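Vornness Screen Panel Patterns, data card

Last edited March 8, 2023

What is in it
206 vector patterns for cut panels, collected from the catalogs of two shops, Wolus and Canpolat. Each pattern has a drawing file, a material field (wood or metal) and the open area the shop claims for it. I say "claims" on purpose. I measured 15 of the drawings myself and 2 of them let through far more light than the catalog said. 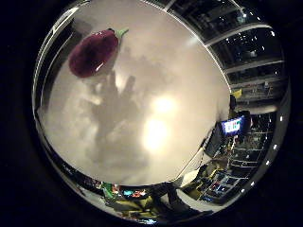
The material field is weaker still. Wolus lists nearly everything as fit for both wood and metal, and I doubt anyone there has cut the finer lattices in oak. Treat it as a sales label until you've run a test piece.

Known problems
- "Privacy" is a catalog word. No viewing distance goes with it.
- Bridge widths are missing for most Canpolat patterns.
- Duplicates under different names were merged only where the outlines matched exactly.

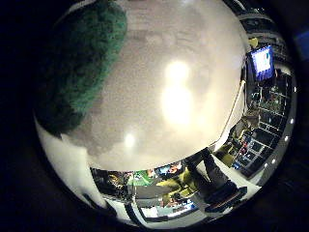

File layout
patterns/ holds the drawings
sheet.csv has one row per pattern
checked.csv has the rows I measured

Units are millimeters in the drawings. Sheet.csv has inches in the width column, copied as the shops gave them.
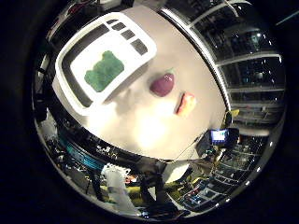
Purple and orange-yellow items beside a white tray with a green sponge

Use
Fine for browsing, sorting by style or trying out nesting software. Fistau reads the drawings without complaint, though it closes open paths silently and I don't trust the result on curved borders.
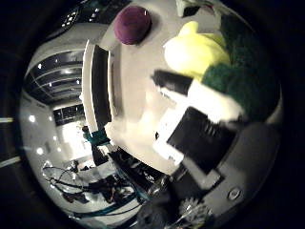 Check those by eye before sending anything to a cutter. I would not quote a job from these numbers, and I would not use the security tag for anything at all. It was in the catalogs, so I kept it.

Changes
Version 2 drops the room divider frames. A recheck of the open areas is planned for May.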